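Tanlow Community Help > Home and Laundry

Folding clothes on a woven bed mat without snagging them

Posted by Leidy Huamán

We keep a woven mat on the bed at this time of year as it's cooler to sleep on, and I do all the folding there because I have no table big enough. Two things keep going wrong. Knitted tops catch on the ribs of the mat, and the piles slide into each other before I get them to the cupboard. There are four of us, so it's a lot of clothes at once. Do I need to take the mat off every time?

Oluf Vídalín

No, leave it on. Fold your largest soft thing first, a blanket or a big cloth, and put the knits on top of that. Denim and plain cotton can go straight on the mat, they won't catch.

For the sliding, stop making tall piles. I put things in a row along one side of the bed, folded fairly loosely, and keep the other side for whatever I'm working on.

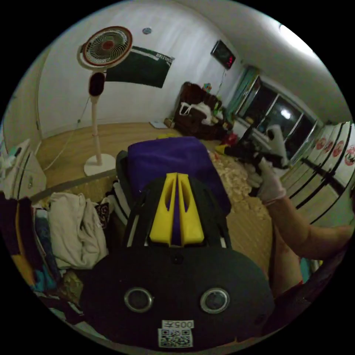 Anything with ruffles or gathers I leave until last and hang up if I can. Folding it flat only puts creases where you don't want them, and it takes up twice the room. If it has to be folded, do it in half once and lay it on top of everything else in the drawer.

If you run a fan in the same room, turn it down while you fold. Mine on full will lift the corner of a thin shirt every time.

Check the edges of the mat as well. Mine had a few split ends that did most of the snagging, and I trimmed them with nail scissors.

Zoëga21

get a folding table. mine was 50 from the shop in Brirkach and it goes behind the door

Leidy Huamán

Thanks both. No space behind the door, I'm afraid. I looked at the edges and there are splits all down one side, so I'll trim those first and try the blanket for the jumpers.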